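Whitelaw opens its first store outside Valbridge

A family company that started out selling kitchen knives and sharpening stones by mail has signed a lease on the old seed warehouse in Grorport, and the doors are set to open in June. It will be Whitelaw's first shop outside Valbridge, and the biggest room the company has ever sold out of by a long way.

If you grew up around here you probably know the catalog. It came folded in thirds, printed in two colors, with an order form you had to cut out yourself (and a drawing of the Valbridge bridge on the back that was never quite straight). Plenty of people still have one in a drawer. The company prints it to this day, and it is still free, and the bridge is still crooked!

The Grorport building is a lovely choice. It has tall windows on the harbor side and a loading door wide enough for a truck, and the old seed company's lettering can still be read on the brick when the light is low. Whitelaw is leaving the lettering alone. Inside, the front half will be the store and the back half will be sharpening benches, so customers can drop off a dull knife, walk down to the water for a coffee and pick it up again on the way home.
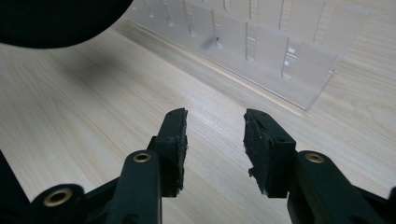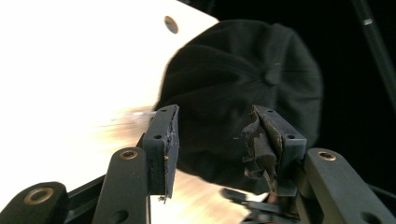 Page last changed: 18 Oct 2026

Sharpening is really how the whole business grew. The first customers bought one paring knife each, used it hard and mailed it back a year later to ask if anything could be done with it. Something could, for the price of the postage and a little extra, and those same customers then ordered a second knife. The company never did much advertising beyond that. By the time it moved out of the founders' garage and into a rented shop in Valbridge, the sharpening shelf took up more space than the stock did.

The company now has 91 people on the payroll, counting the part-timers who come in for the holiday rush, and it expects to hire another seven for Grorport before the opening. Bench jobs come with paid training in Valbridge, and no experience is needed. Applications will be taken at the Valbridge shop counter and by mail, on paper or otherwise. The company says it likes a handwritten letter but won't hold a typed one against anybody.

The new store will carry everything in the catalog, which runs to 114 items this year, plus a few things that were always too heavy to ship. The end-grain chopping blocks are the ones to look out for. They are made by Grinis, a small workshop up the valley that has supplied Whitelaw with handles for years, and until now the only way to get a full-size block was to drive to the workshop and carry it out yourself. Grinis will also have a corner of the store for replacement handles, and that should please anyone with a good old blade and a cracked grip.

There will be evening classes too, once things settle down. The first ones planned are basic sharpening on a stone, how to care for carbon steel, and a short session on cutting up a whole fish, which feels right for a harbor town. Places will cost $79, with the stone included for the sharpening class. Dates haven't been fixed yet.

Mail order stays in Valbridge, with the same address and the same order form. Customers who send knives in for sharpening don't need to change anything, though from June they will be able to ask for pickup in Grorport by writing it on the form next to their name.

Parking at the warehouse is on the street side only. The harbor lot fills up early on market days, but the Valbridge bus stops right across the road, and it's a short, flat walk from there to the front door.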